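Workshop notebook, Trinda kitchen bench
Wednesday, open day

Visitors from Sudham were received at 10 and left shortly before noon. Damian Koller gave the introduction and Wiroj Sriwong ran the demonstration. The group numbered 26, so it was divided in two and the second half waited in the corridor. The safety notice was read to both halves.

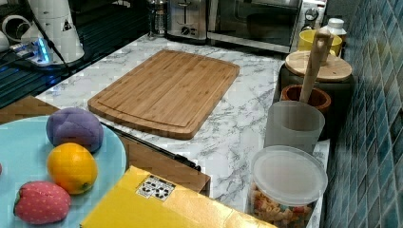
The demonstration task was the transfer of soft fruit to a named place, using the Satti controller at reduced speed. Three runs were given to each group. The operator called the item and the destination, and the arm was permitted one retry before the run was closed. Visitors asked mainly about reflections, and Mr Koller pointed out the glossy wall tiles and the dark glass door of the toaster oven. For the strawberry, the destination called was the bamboo board. One lady asked whether the pasta container could be opened by the arm. She was told that lids are not part of the present work.

Points to follow up:
Second group lost 10 minutes to a controller restart. Log to be sent to Vundadlow.
Stop button to be moved nearer the operator's chair.
Printed handouts ran short; 30 to be ordered for April.
W.S. to write to Sudham regarding the return visit.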